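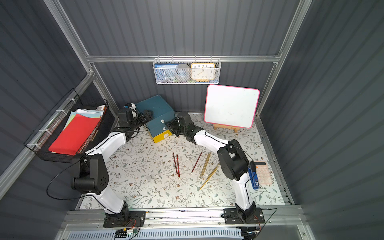
Cascara tea, steep time? mine tastes like nothing

prender_pete
Bought a bag of cascara (dried coffee cherry husk, not the beans) from Droltmont. Package says 4 minutes. Did 4 minutes, got warm water with a raisin somewhere in it. Did 10, better but kind of woody at the end. What's everyone doing? Water just off boil, two heaped spoons in a big mug. No scale, don't yell at me.

kettlewatcher
Get a scale.

prender_pete
Said don't yell.

kettlewatcher
Not yelling. Spoons are useless for husk, it's all air. One spoon of big curly pieces and one spoon of crumbs from the bottom of the bag are not even close to the same amount. That's probably your whole problem. You're underdosing and then trying to fix it with time.

Hauke Baumgart
Agree on dose, disagree that time doesn't matter. I go 10 minutes every day, lid on, and never get wood. Which cascara is it? Droltmont sells two, the dark one and the reddish one. Dark one is pretty flat whatever you do to it. Red one is nice, more like hibiscus and dried cherry.

prender_pete
Dark. Of course.

Hauke Baumgart
Well there you go. Finish it cold. Fridge overnight, strain in the morning, squeeze of orange. Works ok.

tinroofteas
Cold is the only way I drink it anymore. Big jar, handful of husk, fill it up, forget it. Hot always smells better than it tastes to me. Anyone tried it with ginger? Did that last February when I had a cold and kept doing it after.

Ilse Hellwig
Ginger yes. Cinnamon no, it takes over everything and you may as well have bought cinamon tea and saved the money.

Also Pete are you rinsing? I rinse mine quick with hot water and dump that. Gets the dusty taste off. The woody thing you're describing might just be dust and broken stem.

kettlewatcher
Rinsing throws away flavor. The sugars are on the outside, they come off first. You're pouring the best part down the sink.

Ilse Hellwig
Two seconds. I'm not soaking it. Try both side by side before you tell me what I'm pouring away.

kettlewatcher
I have tried both.

Ilse Hellwig
With the Droltmont? It's a lot dustier than the Filance one. Filance I don't rinse either.

kettlewatcher
With Filance. Ok fair.

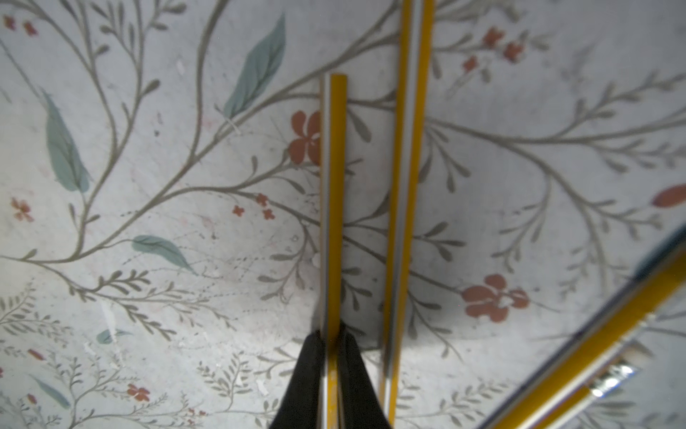
tinroofteas wants to know if the caffeine is a real thing or not, becuase the Filance bag says "naturally energizing" and nothing else, and a cup after dinner had zero effect.

mugshot_dan
It's got caffeine. Less than coffee the way most people make it, but it depends on how much husk you throw in and how long it sits. I can't drink it past 4 pm. My wife can have it at bedtime and sleeps like a rock. So, depends on you.

Hauke Baumgart
Same, I stop mid afternoon. And a jar left overnight hits me harder than a hot cup, but I drink way more of it at once so who knows.

prender_pete
Ok report back. Borrowed a scale. My two heaped spoons were way under what kettlewatcher said in his message, like not even half. Doubled it, 4 minutes, lid on, no rinse. Totally different drink. Tastes like something now. Still a bit of wood right at the bottom of the mug.

kettlewatcher
That's the crumbs. Use a finer strainer or stop before the last mouthful.

Ilse Hellwig
Or rinse it.

kettlewatcher
Sigh.

mugshot_dan
Where's everyone buying? Droltmont shipping is nuts for one bag. Fröhlich used to carry a loose one in the brown paper bags but I can't find it on the site now.

tinroofteas
Fröhlich still has it, it's listed under fruit infusions for some reason, not tea. Item 1632 if you search by number. Searching "cascara" gets you nothing, searching "coffee cherry" gets you a scented candle.

mugshot_dan
Found it, thx. Ordered 2. Is it the whole husk or chopped?

tinroofteas
Mine was mostly whole. Last bag had more broken stuff than the one before. Keep it in a jar with a tight lid, it picks up smells. I had one next to the curry powder and, yeah.

Hauke Baumgart
Chopped brews faster fwiw. If yours shows up chopped start at 4 and taste it, don't go straight to 10 like me.

prender_pete
Anyone boil it with milk? Saw it somewhere, simmered like chai.

Ilse Hellwig
Did it once with the red. It curdled. Might have been my milk. Oat was fine, a little thin. Simmer the husk in water first and put the oat in at the end.

prender_pete
Ok trying oat tonight, I have half a bag of the dark stuff to get rid of anyway.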